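Müllbeutel sind der Endgegner

Seit Wochen wollte ich mal aufschreiben, woran ich gerade sitze, und jedes Mal kam irgendein Bug dazwischen. Jetzt läuft im Nebenfenster ein Rebuild, der Kaffee ist frisch, also los.

Wer hier schon länger mitliest, weiß, dass ich bei Undby den Teil der Software schreibe, der zwischen "die Kamera sieht etwas" und "die Arme machen etwas" sitzt. Intern heißt das Ding Flemen. Fragt mich nicht, woher der Name kommt, der war schon da, als ich angefangen habe. Flemen bekommt aus der Perception eine Liste mit Objekten und Greifkandidaten und bastelt daraus einen Ablauf für zwei Arme. Bei Tassen, Kissen und gefalteten Handtüchern klappt das mittlerweile ziemlich ordentlich. Und dann kam Harish (Harish Mudaliar, unser Perception-Mensch) im September mit der Idee, einen kleinen Mülleimer samt Beutel zu nehmen. "Ist doch bloß ein Zylinder", meinte er. Haha.

Der Zylinder ist tatsächlich kein Problem! Der Eimer ist schwarz, klein, hat eine schön klare Kontur, und wenn man ihn von zwei Seiten klemmt, muss der Planer nur dafür sorgen, dass beide Greifer sich synchron bewegen. Dafür haben wir eine Zwangsbedingung über beide Arme: Der Abstand der Greifer bleibt konstant, und wenn die gemessene Kraft auf einer Seite wegläuft, wird die ganze Bahn langsamer gerechnet, statt dass ein Arm allein nachregelt. Das hatte ich vorher falsch herum gebaut, jeder Arm für sich, und das Ergebnis war ein kleiner Tanz, bei dem beide sich gegenseitig hochgeschaukelt haben. Chandrasekhar hat sich das Log angeschaut, einmal tief geseufzt und mir ein Paper über Objektkoordinaten hingelegt. Seitdem planen wir die Bahn für den Eimer und leiten die Arme daraus ab. Viel besser.

Der Beutel dagegen... puh. Dünn, hellblau, durchscheinend, und in der Tiefenkarte klafft an der Stelle gern mal ein Loch. Die Segmentierung sagt in einem Bild "Beutel", im nächsten "Teppich", und dann wieder "Beutel", aber fünf Zentimeter weiter links. Von 207 aufgezeichneten Sequenzen hatte ich am Anfang kaum eine, in der die Maske von vorne bis hinten stabil war. Dazu kommt unsere Umgebung: großer Blumenteppich, geblümtes Sofa, und daneben so ein glänzend dunkles Möbel, in dem sich alles spiegelt. Harishs Netz hat zwischendurch ein Spiegelbild für einen Greifpunkt gehalten und der Planer hat brav versucht, durch die Möbelfront zu fahren. Zum Glück nur in der Simulation, ich hätte sonst wohl einen sehr stillen Nachmittag gehabt.

Was am Ende geholfen hat, ist fast peinlich simpel. Ich halte jetzt einen Puffer der letzten 3 Masken und nehme einen Greifkandidaten nur ernst, wenn er in allen auftaucht. Außerdem gibt es für folienartige Sachen eine eigene Klasse, bei der Flemen gar nicht erst so tut, als hätte das Objekt eine feste Form. Da wird nur der Punkt geplant, an dem gezwickt wird, und alles, was darunter baumelt, bekommt ein großzügiges Sperrvolumen, in das der andere Arm nicht einfach reinfährt. Sieht im Visualizer aus wie ein dicker rosa Pudding, tut aber seinen Job.

Die Replays schauen wir uns mit Drileck an, das ist unser kleines Werkzeug zum Abspielen von Kamerabild, Gelenkwinkeln und Planerzustand nebeneinander. Da habe ich letzte Woche endlich eingebaut, dass man direkt zu dem Moment springen kann, in dem der Planer seine Meinung ändert. Vorher habe ich mich mit der Pfeiltaste durch ungefähr 993 Bilder pro Durchgang geklickt, und ja, mein rechter Zeigefinger hat sich beschwert. Wenn ihr selbst so ein Tool baut: Macht die Sprungmarken zuerst! Den hübschen Dark Mode könnt ihr danach immer noch machen (ich habe es natürlich andersherum gemacht).

Offen ist noch einiges. Der Übergang vom Greifen mit einem Arm zum Halten mit beiden ist ein ziemlich hässlicher Zustandsautomat mit zu vielen Sonderfällen, und die Beutelränder über dem Eimerrand verwirren die Kollisionsprüfung immer noch. Chandrasekhar will das alles durch eine gelernte Policy ersetzen, ich will erst mal verstehen, warum meine Version an der Stelle so zögert. Wir diskutieren das seit Tagen beim Mittagessen und kommen keinen Millimeter weiter, aber das Essen ist gut.

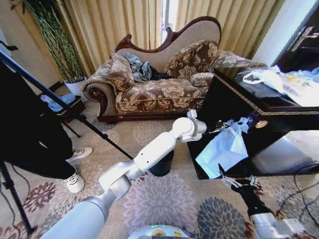
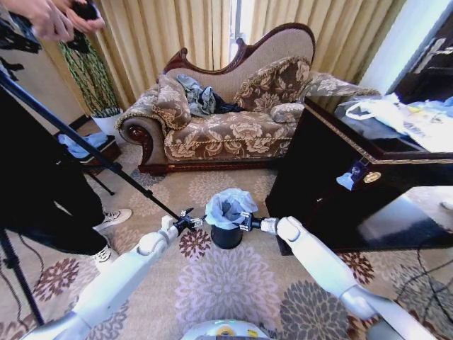 Einmal der Beutel am dunklen Möbel, einmal der Eimer zwischen beiden Greifern.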